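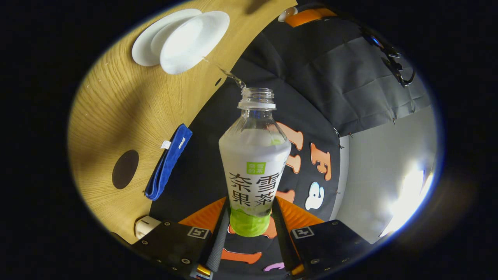
How long do I have to wait before I can drink water from a new filter?

Run the tap on the filter for ten minutes, leave it overnight, then run it for two more in the morning. After that it's ready to drink.

Section 3: Putting in the cartridge and flushing it

I've put together four of these Briris 501 under-sink filters now (two at home, one at my sister's, one for Soo-ah Kwon downstairs), and this is the part where I made most of my mistakes, so I've written it out slowly. You should already have the bracket on the cabinet wall and the blue tubing cut to length from Section 2. If the tubing is still in one long piece, go back and do that first!

What you need: the cartridge, the housing wrench, a bucket, an old towel, and a flashlight if your cabinet is as dark as mine.

1. Shut off the cold water valve under the sink. Turn it clockwise until it stops, then open the kitchen faucet and let it run dry.

2. Spread the towel on the cabinet floor and put the bucket under the housing.

3. Unscrew the housing bowl by hand. If it won't budge, use the wrench, and turn it to the left as you look up at it from below. I got this backward the first time and spent a very sweaty quarter hour tightening it.

4. Check the rubber ring in its groove at the top of the bowl. Wipe it with a damp finger and press it flat all the way around.

Caution: Don't put petroleum jelly on the ring. It makes the rubber swell. Plain silicone grease from the hardware store is fine, and a tiny dab is plenty.

5. Take the plastic wrap off the cartridge, both ends. There's a clear disk stuck on the bottom end that is really easy to miss, and with it in place you'll get a sad little dribble at the faucet.

6. Drop the cartridge in with the arrow pointing up and screw the bowl back on. Hand tight, plus a small nudge with the wrench – stop there.

7. Open the valve a quarter turn and wait a minute. Look for drips with the flashlight, and feel under both tubing fittings too. If it's dry, open the valve the rest of the way.

8. Now open the filter faucet and let it run for ten minutes. The water comes out gray or even black at first. That's carbon dust and it clears up.

9. Close the faucet, go to bed, and flush for two minutes the next day.

Note: Cloudy white water during the first week is air. Fill a glass and watch it clear from the bottom up. If it clears from the top down, or doesn't clear at all, shut the valve and reseat the cartridge.

Note on how long it lasts: the box says 4000 liters, but my water is hard (287 on the test strip company's chart) and I swap mine at around 3000. Ashwin Kurup has softer water across town and goes the full distance. I write the date on the bowl in marker; mine reads 2021-10-09 at the moment, and I wipe it off with rubbing alcohol when I change over.

Caution: This filter is for cold water only. Please don't tee it off the hot line, even for a minute.

If the faucet itself drips after you've closed it, leave the cartridge alone and go to Section 5, where I cover the faucet washer.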